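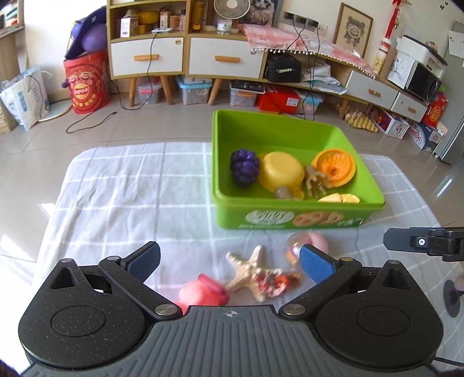

Progress report: the Bailly Street Toy and Game Library

Reporting period: opening through the end of June
Grant: Flalex Neighborhood Fund, year one

Where we are now

We opened the doors in February and it has been a wonderful few months! The grant asked us to sign up 250 households in the first year, and we are already at 400. Families come in, pick up to three items, and keep them for 18 days. We started with two weeks, but parents told us it always ran out right before a weekend, so we stretched it.

The collection now stands at 1000 items, counting each puzzle and each boxed set as one. Most came from the spring donation drive, which filled the back hallway from floor to ceiling for most of April. We are still working through the last of the bags. Wooden train track is the thing everybody wants and almost nobody gives away, so part of your second payment went to buying two big sets of it.

Lending and returns

Borrowing is busiest after school, between three and six. The Saturday hours we planned in the proposal have been slower than we hoped, and we would like to swap one of them for a later evening. Working parents keep asking for it at the desk.

We moved to the Zengate lending system in March. The first two weeks were bumpy – we had duplicate cards for a good many families and the reminder messages went out in the middle of the night – but it has settled down nicely. Reminders now go out at 10 in the morning and late returns have dropped off a lot. Missing pieces are still our biggest headache. Puzzles with one piece gone go into a free box by the door, and they get taken home too.
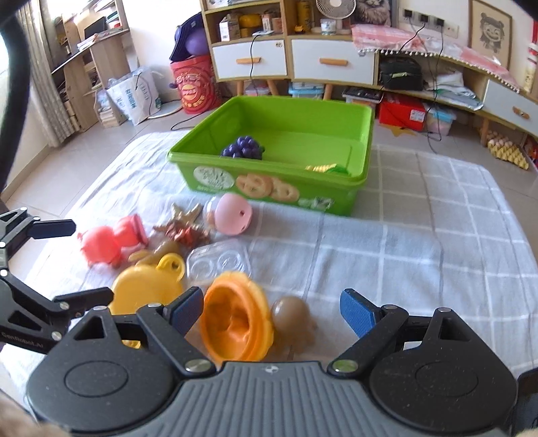 The other change is that we stopped charging for lost parts. The small fees brought in very little, and we could see that a few families stayed away once they owed something. Since we dropped them, several have come back, and two of those walked in with a bag of their own toys to give.

Cleaning and safety checks

Every item gets washed or wiped down when it comes in and again after each loan. Soft toys are the slow part. We can run two loads a day and the drying rack is always full, so we hold back new plush until there is room. Anything with a battery door that won't close tight, a cracked shell or a loose small part is pulled from the shelf for good.

We wrote up our checking steps as a one-page sheet and taped it over the sink. The toy library across the river asked for a copy and now uses it as well, which made us very happy.

Baby and toddler afternoons

These were not in the original plan. We put down mats one rainy afternoon in March, and so many people stayed that we did it again the next week and never stopped. Grandparents make up a big share of the adults. Nothing is organized beyond a song at the start and a song at the end, and the kids try things out before they borrow them. Play food and farm animals are the clear favorites with this age group.

Spending

We are a little under budget overall. Shelving cost less than planned because the school on the corner was clearing out a classroom. Laundry and water cost more. The Eva storage bins in the proposal were out of stock for most of the spring, so we bought half of them in May and would like to carry the rest of that line into the next period.
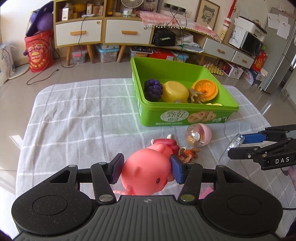 Will the library need more space next year?
We think we can stay in the current rooms through year two if the back hallway gets proper shelves and we rotate seasonal items into storage. Outdoor toys take up the most floor for the least borrowing in winter, so those would go first.

Next steps

Over the summer we will start the evening hours, finish sorting the donation bags, and put together a small shelf of toys for kids with low vision, with bright colors, strong textures and sound. A local parent group has given us a great wish list for it. We also want to try a repair afternoon once the weather cools. The full spending table and the borrowing numbers by month are attached.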